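Pritari Early Learning Association
19/06/2023

1/ The Association has published its annual review of the toy lending service. A summary follows in this thread.

2/ Members borrowed 3,812 items over the year. Play food and kitchen sets were the most requested category, ahead of puzzles and building blocks.

3/ The Vilela branch remains the busiest. The Corketti branch now opens in the evening, following requests from working parents.

4/ Pretend cooking gives young children practice in naming, sorting and taking turns. Families are encouraged to let the child decide what is being served – and to whom.

5/ Kitchen play: toy food and tableware.

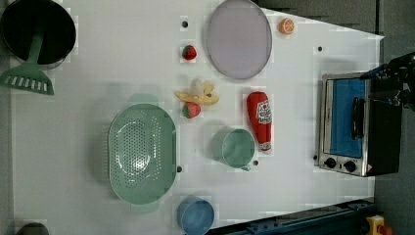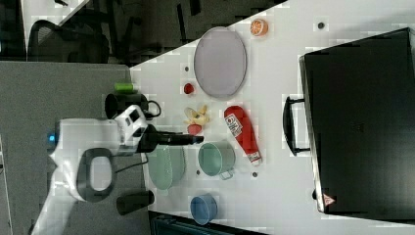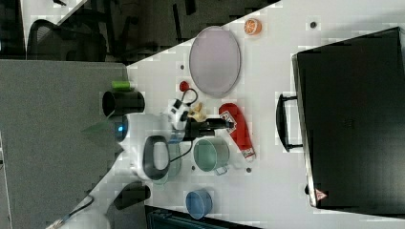
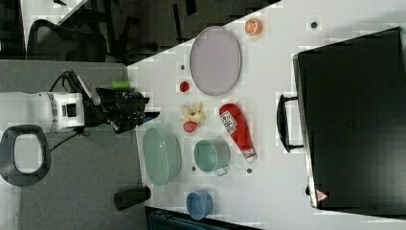

6/ Loan periods. Kitchen sets may be kept for 2 weeks and renewed once, unless another family has reserved the set.

7/ Returns. Please wash all pieces in warm, soapy water and let them dry before packing. Missing pieces should be reported at the desk. No fee is charged for a first loss.

8/ Donations. The Bretinik branch accepts toys in good condition. We are unable to take soft toys or anything that needs batteries.

9/ The Association thanks Zulmira Leitão and Conceição Leitão, who revised the catalog and added 569 entries to it.

10/ Registration for new families reopens in September, with 100 places available across all branches. Current members do not need to register again.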